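Why Is There a Tiny Fraction Under That Picture?

Go into a gallery that sells prints and look at the bottom of one. Keep your nose a polite distance from the glass, as the person at the desk is watching. Under the picture, in pencil, you will often find something like 7/200, then perhaps a title, then a signature that looks like a worm having a difficult morning.

The 7/200 looks like math homework. You don't have to simplify it, so relax.

First, what is a print?

A print is a picture made by pressing ink from one surface onto another. If you have ever put your muddy hand on a white wall, you have made a print, and you probably remember how it was received.

Artists are usually more careful. They carve a picture into a block of wood or linoleum, or scratch it into a sheet of metal, or draw it in grease on a flat stone. Then they ink it, lay paper on top, and squash the two together in a press. When the paper is peeled off, there is the picture, back to front. Every printmaker in history has forgotten this at least once and carved their own name so that it prints backward.

The carved or scratched thing is called the matrix. It had that name centuries before the movie.

The useful part is that you can ink it again and get another picture, and another after that. A painter who wants to sell 200 paintings has to paint 200 paintings. A printmaker needs one block, a lot of paper, and strong arms.

So what does the fraction mean?

The bottom number tells you how many prints the artist decided to make. The whole batch is called an edition. The top number tells you which one you are looking at. So 7/200 is print number seven from an edition of 200.

People like to believe that number one must be the best, because people believe that about everything. In most studios the prints are hung up or laid on racks to dry and get numbered later, in whatever order they come off the pile. Number one may have been printed fifty-third. It gets treated like royalty all the same.

There is an exception. In one kind of printing, called drypoint, the artist scratches lines into metal with a needle. The needle pushes up a rough little ridge beside each line, called a burr, and the burr holds extra ink and makes the line look soft and furry. Every trip through the press flattens the burr a bit more. With drypoint, an early print can look quite different from a late one, and the number-one people get to be right for a change.

Why stop?

You may be wondering why anybody would stop at 200 if the block still works. Why not print 3,028 of them and buy a boat?

Some blocks wear out. Soft metal gets tired, and linoleum crumbles at the edges. Arms get tired as well. Mostly, though, it comes down to a promise. When an artist writes 200 at the bottom, it means there won't be any more than that, and people pay extra for something when they know there is only a certain number of them. You understand this already if you have ever swapped a rare trading card for four ordinary ones and a cookie.

To keep the promise, some artists spoil the matrix when the edition is finished. They scratch a big X across the metal or drill a hole through the block. This is called canceling the plate. It is one of the few times a grown-up will be congratulated for scribbling on something expensive.

The story of the Stalen cats

Senga Lennox runs a small print workshop called Stalen, where she once made an edition of linocuts of her neighbor's cats. She planned 400. She numbered them in pencil at the kitchen table, from memory, while listening to the radio.

When she was done she had two prints numbered 88, none numbered 89, and one with the fraction upside down, so that it claimed to be number 400 out of 12. She let a friend, Floarea Munteanu, keep that one. It hangs in the bathroom, and visitors ask about it.

Senga now numbers with the radio off.

Secret letters

Sometimes there is no fraction at all, only letters. These are not the artist being mysterious (or not only that).

A/P means artist's proof. These are a few extra prints the artist keeps. They are meant to match the edition, but they don't count toward the bottom number. Yes, this does sound a bit like having a rule about one cookie each and then having a special cookie that isn't a cookie.

T/P means trial proof. The artist was still testing things. The sky might be green.

B.A.T. is short for bon à tirer, French for "good to print." It is the one that everybody agrees is right, and all the others have to look like it. It has nothing to do with bats, which disappoints people.

Do photographs have numbers too?

Often, yes. A photographer can sign and number prints the same way, and the numbers tend to be small, sometimes as low as three or five. This annoys some people, who point out that a photograph could be printed 938 times before lunch and the last would look just like the first. They are correct. The number on a photograph is almost entirely promise.

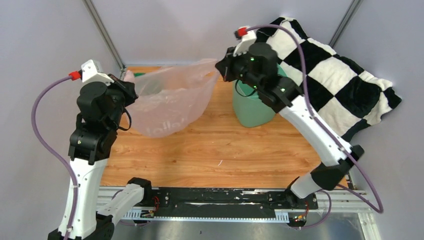
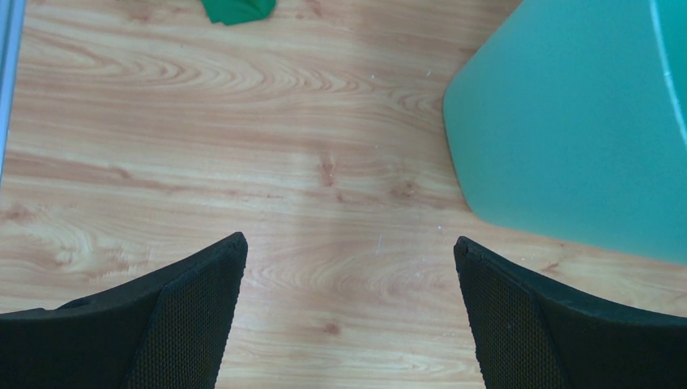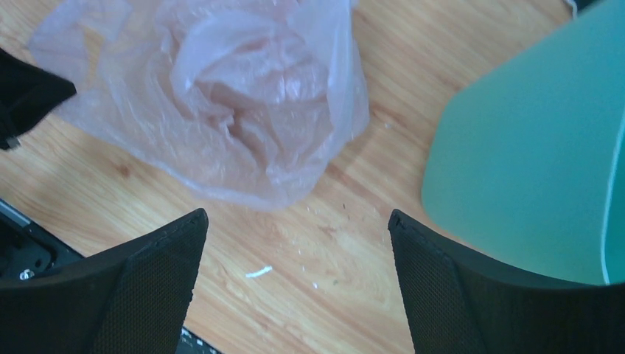 From first to last: two robot arms stretching a pink plastic bag, a pair of black gripper fingers, and a crumpled bag on a wooden tabletop.

Make your own edition

You need a clean foam tray (the flat kind), a blunt pencil, some water-based paint, a sponge, and paper.

Draw on the foam with the pencil, pressing hard enough to leave a dent. Dab a thin layer of paint over it with the sponge. If the dents fill up, you have used too much, and you will use too much. Lay the paper on top, rub it all over with the back of a spoon, and peel.

Decide how many you are making before you start. Six is plenty. Let them dry, then number them along the bottom edge in pencil, on the left, and put your name on the right. If you wrote any words on the foam, go and look at them in a mirror.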